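3 September 2018
Finish trials, ash offcuts, second round

Picked up where Viktória left off. She had cut and sanded the ash strips to 180 and wiped them down with a dry rag. I numbered the backs in pencil before doing anything else, as the last set got mixed up on the rack and we lost two results.

Three finishes this time: the Brutberg hard oil, the Rerkum water-based lacquer in matte, and plain shellac from flakes that Teun mixed. 16 strips in all. One of them has a knot near the end and I kept it for the shellac.

Oil first. Flooded it on, left it 8 minutes, wiped off. The tin says longer, but at the full time it went tacky on us in the last round and the rag dragged. Wiped clean this time. Second coat tomorrow if it's not still soft.

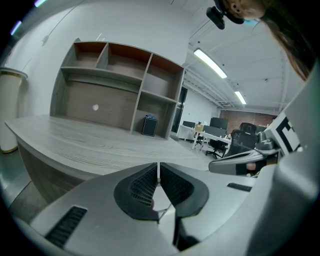 Lacquer went on with the foam brush. Raised the grain on the first coat, same as before. Knocked it back with 320 once it was dry to the touch. Sveva thinks we should wet the strips with water and sand again before the first coat. She did that on the Cuypers shelves and only had to sand lightly after. Will try it on four of the spares.

Shellac dried too fast by the window and left lap marks on two strips. Moved the rest to the back wall and the marks stopped. Might be the draft, might be that I had slowed down by then. The knot sealed fine with one coat.

Stain test was coffee, red wine and dish soap, a few drops of each on the strips from the first round, left under a cup for an hour. Results:

Oil, one coat: coffee ring stays, wine stays
Oil, two coats: faint coffee ring, wine wiped off
Lacquer, two coats: no marks
Shellac, two coats: soap turned it white, others fine

So shellac is out for anything that gets washed. Still like it for drawer insides.
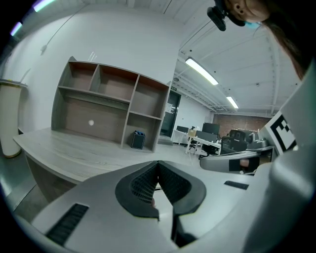
Gripper with black fingers, marker on the arm at right.

Cost, for Ward: the oil works out cheapest per coat but needs the most wiping. I used some 34 ml for the whole set including what went into the rags. Have not measured the lacquer properly. The foam brush holds a lot and I rinsed it before I thought to weigh it.

Oily rags are hung flat on the line outside. Do not ball them up in the bin.

Still to do: second oil coat, water-raised spares, order 320 paper (box of 100, we are on the last few sheets). Kalevi wants two finished samples for the Kanbridge quote, one oil and one lacquer, same board if possible. Strips 3 and 4 came off the same board, so leave those alone.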